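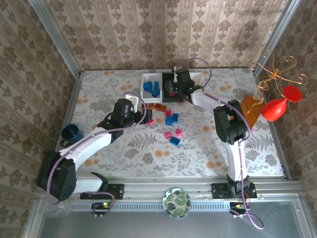

Sorting toy bricks by color, worth it?
September 23, 2021

gkarimi
I've started keeping the blue blocks in a low white tray and the rest stay out on the mat. Do you split by color or by shape?

Brendholm9
Shape. Color looks nice for a day, then you can't find the piece you need.

encarna_c
Disagree. We have over 1000 and color is the only thing my kids will stick to. Pink goes back first, orange last.

Brendholm9
How old are they?

encarna_c
4 and 9.

jasadi
Low trays tip when you carry them. I switched to deep bins in July.

gkarimi
Mine stays on the mat so I don't carry it. Might try shape for the orange ones.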